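Chapter 4
Hospitality and Its Rules: How Religious Communities Share a Table

Most people who take up the study of religion expect to begin with beliefs. They look for creeds, for lists of doctrines, for accounts of what a community holds about God or the gods or the life to come. The first three chapters of this book went some way toward meeting that expectation. In this chapter we turn to food, and to the customs that decide who may eat with whom.

The shift is smaller than it seems. In many traditions the rules about eating are older than the written statements of belief, and they are often better known to ordinary members. A person who could not explain the finer points of a teaching may know exactly which foods are set aside on a fast day, which blessing comes before bread, and which pots may not be used for meat.

Consider the town of Estton. In the older part of town a church, a mosque and a synagogue stand within walking distance of one another. Each has its own kitchen, and for many years each cooked only for its own people. One July, after a flood closed much of the lower town, the three congregations agreed to serve a common evening meal. They fed 67 people on the first night. By the end of the second week the number had passed 100.

The agreement took longer to reach than the cooking did. Whose kitchen would be used? Could an oven that had held one community's food be used for another's? Would a blessing be said aloud, and if so, in whose words? The answers were written down on a sheet that became known as the Trumholm list, after the street where the meals were held. We will look at the list in detail in section 4.3. 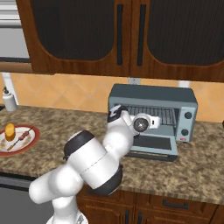
Figure 4.1. A countertop toaster oven in a simulated kitchen, with a robotic arm in front of its open mouth.

Ovens took up a good part of the list. In Jewish practice, the vessels and appliances used for meat are kept apart from those used for dairy, and an oven may need to be made fit for use before kosher food is cooked in it. Muslim cooks had their own concern, which was contact with pork or with meat that had not been slaughtered in the required way. The Christian congregation had few rules of this kind for its kitchen, though some of its members kept a fast on certain days and would not eat meat then. In the end the group settled on a vegetarian menu. This did not answer every question, but it removed several of the hardest ones.

Three terms will be useful in what follows.

Commensality is the practice of eating together. Scholars use the word for the act itself and also for the social ties that the act makes or confirms. To refuse a shared meal can be as strong a statement as any sermon.

Purity, as used in this chapter, does not mean cleanliness in the everyday sense. A plate can be spotless and still be unsuitable for a certain use. The reverse is also possible. Students often confuse the two, and it is worth stopping to keep them apart.

Accommodation is the adjustment one group makes so that another can take part. It may be small, as when a host sets out a separate serving spoon, or it may change the whole meal.

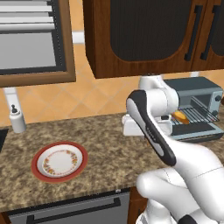 Figure 4.2. Dish with a red rim and printed floral decoration, on a kitchen counter in a simulated setting.

Emese Dudás, who studied the Estton meals over two summers, found that people spoke of accommodation in different ways. Older members tended to describe it as good manners. Younger members more often called it a duty and linked it to a passage of scripture. She interviewed 38 people, and very few of them used the word "dialogue" at all. They talked about soup, chairs, and who stayed behind to wash up.

Her findings raise a question that runs through this chapter. Is a shared meal a form of religious exchange, even when religion is not discussed? Some scholars say yes, on the ground that each person at the table is keeping a rule that the others can see. Others are more careful. They point out that neighbors may eat together for 40 years and learn almost nothing of one another's worship.

We do not settle the matter here. Section 4.1 looks at fasting and the meals that end a fast. Section 4.2 takes up blessings before and after food - their wording, their timing, and who is expected to say them. Section 4.3 returns to Estton and the Trumholm list. Section 4.4 deals with cases in which sharing failed, including the dispute over the Hubáček hall, where two congregations stopped using a common kitchen and have not gone back to it.

Before reading on, write down the rules about food that were kept in the home where you grew up. Include the ones that had no religious reason behind them. You will need your notes for the exercise at the end of section 4.2.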